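Bench notebook, Stedside shop
January, started writing at 4 in the afternoon, coffee gone cold

Picking up from Hema's page, where she asked (in the margin, in green, so I could hardly miss it) whether I would please stop writing "went well" and put down what I mean by it. Fair enough. I have been soft on this arm because I like it, and because the whole question of whether a machine can do the small chores of a shop is one I have wanted to see answered since long before we had the money to try. So this entry is going to be a slow one, with everything in it, and whoever reads it can skip to the marker part if they're in a hurry.

The chore is still clearing the bench. Marker, scraper, two hex keys, the little brush, all to go from wherever they were left into the long tray on the right. A person does this while thinking about dinner. We gave the arm 40 tries over the morning and early afternoon, one object to a try, and I put the object down myself each time and tried not to be kind about it. It's harder than you'd think not to be kind. Your hand knows where the gripper likes things and sort of drifts there.

Of the 40, it made a mess of 11. The rest ended with the object in the tray, which is what I am calling a success from here on, Hema, with no partial credit. If it's lying across the rim, it counts as a miss.

Sorting the misses took me longer than running them:

Hex keys, most of them. They lie so flat that the fingers come down and scrape along the wood on either side and close on nothing. Mohammed-Awal thinks we should go in at a slant and let one finger ride the table. I think we should put a rubber mat down. We have agreed to try his first, mainly because he will have it coded before I find the mat.

The brush twice, both times turned in the grip on the way over, so it arrived sideways and bounced off the tray wall.

The scraper, just once, and that one was my fault. I had the Varghese config loaded from the demo and the approach height was wrong.

The marker did better than anything else on the list, and I want to write down why I don't quite trust that. It's a nice fat barrel, it's stiff, it comes up above the ribs with plenty to hold. The new ribbed pads seem to suit it. But the silver cap is shiny, and when the shop lights are all on, the position estimate wanders toward the bright spot and the fingers end up off to one side of the barrel. With this much opening it gets away with it. The marker sits nearer the left finger and the close just pushes it over to the middle - fine for a marker, not fine for anything that tips or spills. I'd like to see the same thing tried with a full glue bottle before we get proud of ourselves.

There is also the shadow. The arm makes its own, right over the spot it most needs to see, and it changes shape all the way down. I had the idea of a small light on the wrist, and then remembered the shiny cap, and went and got a second coffee. Hema, you had something on this in the Rillness notes, I think, about averaging the last few estimates before the arm covers things up and then going in more or less on faith? Could you copy it across? I looked and couldn't find the page.

Timing, because Mohammed-Awal asked. I did the same 40 placements by hand afterward, and I was done before the kettle boiled. The arm took most of the working day with me standing next to it. He says this is the wrong way to look at it, that the arm doesn't need me standing there in the end and nobody minds how long a bench takes to clear at midnight. He's right about midnight. I did point out that today somebody had to stand there, and it was me, and my knees have opinions.

So, can it do the chore yet? For markers I would say nearly. For a bench the way we really leave a bench, with offcuts and a tangle of cable and someone's glasses, no, and I wouldn't leave it alone with the glasses. But I'll admit that somewhere in the second hour I stopped watching it and sorted screws, and only noticed later that I had. That has never happened before with any of them, the old Ditau arm least of all (I still have the dent in the drawer front).

For next time:
- slanted approach on the hex keys, Mohammed-Awal
- matte tape on the marker cap, run it with lights full and lights half
- find the rubber mat anyway
- reload our own config and check the approach height out loud before the first try
- glue bottle, cap ON

Marker and open fingers below, wrist view, fingers open.

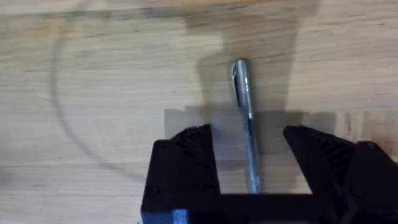
Photo: wrist camera, Stedside bench notebook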